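Play food and plates, Hirnunstead set. Condition and color notes, updated Sep 28, 2021.

The pages in this series cover the play-kitchen stock one item at a time. The item on this page is the eggplant, on the white plate and then with the yellow one. Catalog entries for the rest of the vegetables follow the same order: color, surface, plate, storage.

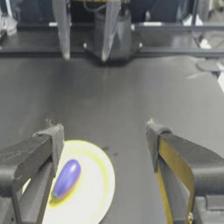
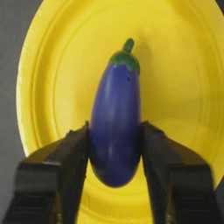
**Gebretsadik**

**First picture.** Eggplant on the white plate, dark gray tabletop. The rim is bright white; the area around the center has a pale yellowish-green tint.

**Second picture.** Toy eggplant over the yellow plate, green end toward the top. There is a tiny black mark on the purple a short distance below the cap.

## Color

Purple is the hardest color in the set to record. It shifts with the light and with whatever is under it. In the second picture the body goes from violet-blue near the cap to navy at the rounded end. In the first there is a lavender highlight along the top and a deeper violet underneath. Neither should be used for color matching. The entry in the stock list reads "purple, green cap" and will stay that way.

The cap and stem are easier. Green is listed as one color for all vegetables, although the stem in the second picture is slightly cooler than the cap. A separate stem color was tried in the old list and caused more wrong entries than it prevented.

## Surface

The eggplant is logged as smooth. Smooth pieces pick up a highlight from any overhead lamp, and a highlight can be mistaken for a scrape in a small picture. Check by tilting the piece under the lamp. A highlight moves and a scrape stays where it is.

Marks are logged by position, measured from the stem end:

- cap and stem
- upper body
- lower body
- rounded end

The black mark in the second picture is logged under "upper body." It is entered as "nick or speck," pending a wipe with a damp cloth. If it comes off, the line is deleted. If it does not, the entry is changed to "nick" and the piece stays in use. A nick is grounds for removal only when an edge can be felt with a fingernail.

## Plates

Plates are recorded separately from food. The Hirnunstead list has 9 plates, and the white and yellow ones are used most. The nominal diameter on the list is 170 mm. Plates from the older Vitwood box are slightly smaller and do not stack cleanly with these, so they are kept on their own shelf.

White is the better background for checking the outline of a dark piece. It is also the background on which tinting is easiest to find. The ring on the white plate is listed as "tint, center" and has no effect on use. Do not scrub it with an abrasive pad, which will dull the face of the plate and make the next check harder.

Yellow gives the strongest contrast with purple and the weakest with the corn and the lemon. For those two, use white or set the piece directly on the table.

## Table

The tabletop is matte dark gray. It has faint scuffs and a few small darker specks, visible to the right of the plate in the first picture. These belong on the furniture sheet and should not be copied into the food list. A light streak toward the right side of the same picture is reflected light and is not logged.

Dark pieces are easy to overlook when set straight down on this table. The eggplant and the blackberries go on a plate during checks. Everything else may be placed either way.

## Cleaning

1. Wipe the food with a damp cloth and a drop of dish soap.
2. Wipe again with plain water.
3. Dry by hand, including the line where the cap meets the body.
4. Wash plates in the sink with warm water, 50 °C at most.
5. Stand plates on edge until dry, then stack.

Do not soak the vegetables. Water can get in at a seam and take days to come out. If a piece drips when shaken, set it stem down on a towel overnight and note it in the list.

The routine is the same for the Ponmont pieces, except that the painted ones are wiped with water only.

## Storage

Vegetables go in the shallow bin, long pieces along the wall and round pieces in the middle. The bin holds 2 layers with a cloth between them. Eggplant, cucumber and carrot go in the lower layer. Plates are stacked by diameter and not by color.

The bin label still has the old numbering. Use the stock list when the two disagree. New labels are due in December with the full count, and until then pieces should be returned by name.

## Open items

- Wipe test on the black mark, eggplant, upper body.
- Confirm the diameter of the yellow plate. The list value was copied from the white one.
- Add the tint on the white plate to the plate list; it is currently recorded only on this page.
- Replace the cloth between the bin layers.

Next page: cucumber and carrot.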